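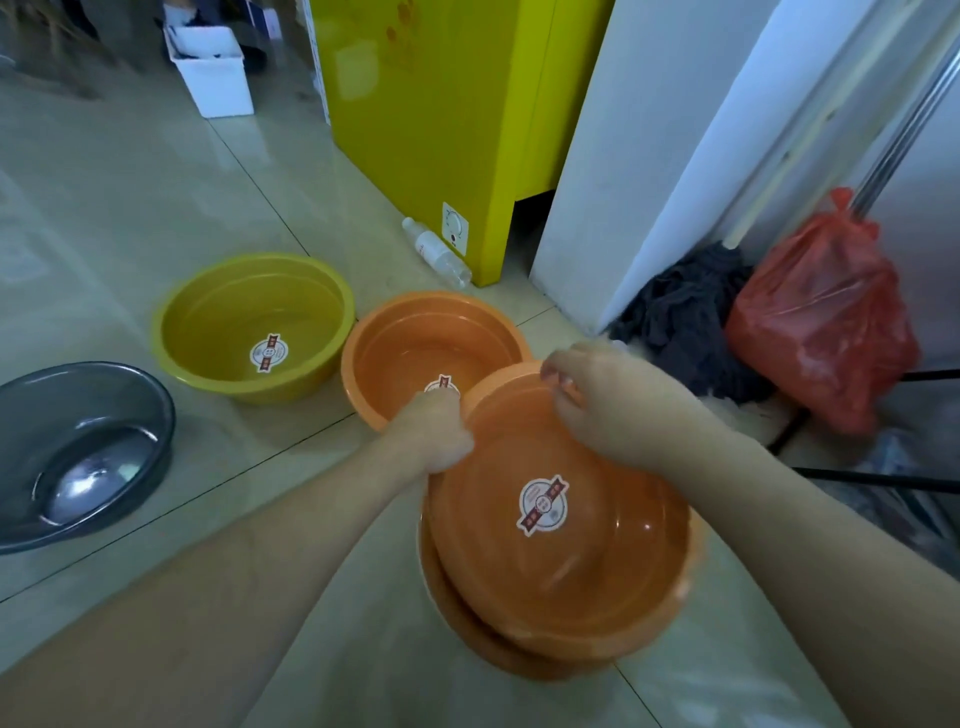 CHAPTER 11
Basins, Buckets and Bowls: Storing Things That Fit Inside Each Other

I once had a job at a housewares shop called Dredon, and for my first week I did almost nothing but stack plastic basins. I thought it would take an afternoon. By Wednesday I had pinched fingers, a sore back and one tower of basins stuck together so hard that two of us had to sit on the floor and pull. So I have feelings about this chapter! It's a short subject that most housekeeping courses skip, and I'd like you to come out of it able to look at a pile of basins and know what to do with it before you bend down.

The last chapter was all boxes and shelves, things with straight sides. A box takes up the same space full or empty, and you can't do much about that. A basin is different. Its sides slope outward, the rim is wider than the base, and so one drops down inside the next. This is called nesting, and the word will come up all the way through the chapter. When I say stacking in a general way I mean putting one thing on top of another, any old how. When I say nesting I mean that most of the upper piece has gone down inside the lower one.

Look at the orange basins at the start of the chapter. Where two of them are nested, the lower rim shows up as a second curve just under the first. That little gap between rims is what a stack grows by each time you add to it, and I call it the step. (Some catalogs call it nesting height. Same thing.) A basin might be as tall as your hand is long and still have a step no thicker than a finger, so a whole armful can live in a spot that would hold only a few side by side. Spread the same basins out over the floor, the way the others are next to the pair, and each one claims its full circle of tile. I find this weirdly satisfying and I hope you will too.

11.1 What makes a good nest

Shape comes first. Two basins from the same mold nest well, as you'd expect. Two basins that look the same size but come from different makers may not, and you'll find out by trying them. I keep one from Nelivent and one from Postma in my kitchen, both bought as "large round," and the Postma sits in the Nelivent tilted like a hat. The other way around it jams.

Then there's color, which has nothing to do with fit and everything to do with how people sort. Give most people an orange pile, a yellow one and a gray one and they'll keep the colors apart without being asked. Sometimes that's useful. In a lot of homes one color is for laundry, another for vegetables and a dark one for floors and muddy shoes, and you really do want those kept separate. But if the colors mean nothing in your house, sort by size and let them mix. I resisted this for years (I like a matching pile) and lost a good bit of shelf to it.

Labels are the third thing. Basins are often sold with a round paper or plastic sticker in the bottom of the bowl, and people leave it on far longer than they should. A sticker that's lying flat won't hurt the fit. One that has started to lift will catch grit and soap, and it's an unpleasant thing to find under your rice. Peel it off before the first use. If it leaves glue behind, rub in a little cooking oil, wait 20 minutes, then wash with warm soapy water. Write down the item number first if you think you'll want more of the same, as that's your best chance of getting a true match. Mine was 756 and I still remember it.

11.2 Picking up a stack

Use both hands on the rim, one on each side. It sounds too simple to print, but watch people do it! They grab one edge, the stack tips, and the top basin slides off. With a hand across from the other the weight hangs evenly between your arms and you can set the stack down without a bang.

Now, which rim? With a short stack, curl your fingers under the lowest rim you can reach and the whole lot comes up together. Hold only the top one and the bottom basin may come along or may stay behind, depending on how snugly they're sitting. Try lifting an inch and pausing. You'll feel it.

On a hard floor, tile especially, lift before you move. Dragging a basin over grout lines scuffs the base, and any sand underneath will scratch a shiny tile. Bend at the knees, keep the stack close, and if you can't see over the top of it, make two trips.

11.3 When they won't come apart

Everybody gets a stuck pair sooner or later. The usual causes are water trapped between the two, a heavy load left on top, or plain suction. Don't twist hard. Thin plastic cracks at the rim first, and a cracked rim is sharp. Run warm water over the outside of the lower basin, put cold water in the upper one, and give it a few minutes. The outer one loosens a bit, the inner one tightens, and they usually let go with a small wiggle. To stop it happening again, dry them before you nest them, or slip a folded cloth in between.

11.4 Where the stack should live

Low down is good for plastic, near the place you use it. Beside a cabinet works well. Under one works only if the legs give you the height, so measure the gap before you plan on it. My old Kenwood mixer had the best low shelf in my kitchen until I noticed I used the basins every day and the mixer at Christmas and once in March. They've swapped.

Before you read on

Take everything that could nest out of one cupboard and put it on the floor. Basins, bowls, colanders, plant pots, whatever you've got. Make your stacks, then measure the height of each and the step between two matching rims. Keep the numbers somewhere handy. We'll use them in Section 11.5, along with the table on page 251, to work out how tall a shelf you need and how many pieces you can add before the pile gets wobbly.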